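Protokoll der Sitzung des Lesekreises Mistwood, Juni 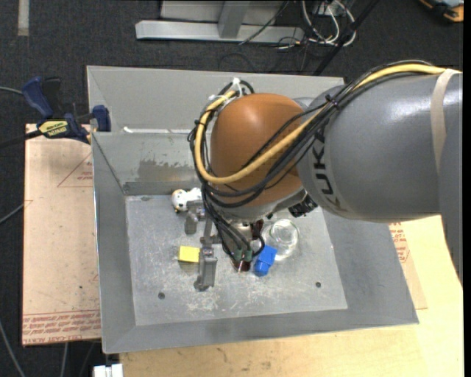
Beginn 19 Uhr, Leitung und Protokoll: Boonmee Kaewsai. Das Protokoll der letzten Sitzung wurde ohne Änderungen angenommen.

TOP 1: Bilderbuch »Avo und der Winterkönig«
Wir haben ausgiebig und sehr herzlich über das neue Bilderbuch gesprochen, in dem der Winterkönig zum ersten Mal als Großmutter auftritt. Die meisten waren entzückt, zwei Mitglieder hängen doch sehr an der alten Fassung aus ihrer Kindheit – und auch das darf natürlich sein. Einig waren wir uns, dass die Kinder damit vermutlich am wenigsten Mühe haben werden. Beschluss: Wir schaffen 3 Exemplare für die Leseecke an (einstimmig).

TOP 2: Vorlesefest in Lakenley
Im letzten Jahr kamen 258 Gäste, worüber wir uns heute noch freuen. Für das kommende Fest stehen etwa 800 Euro bereit. Das Puppentheater Cui hat zugesagt und möchte gern eine eigene Fassung der Geschichte zeigen. Offen ist noch, wer den Kuchenstand übernimmt; bitte meldet euch bei Boonmee, gern auch zu zweit.

TOP 3: Verschiedenes
Die ausgeliehenen Hörbücher mögen bitte bis zur nächsten Sitzung zurückkommen. Herzlichen Dank für den Tee und die vielen mitgebrachten Kekse!

Ende der Sitzung: 21.15 Uhr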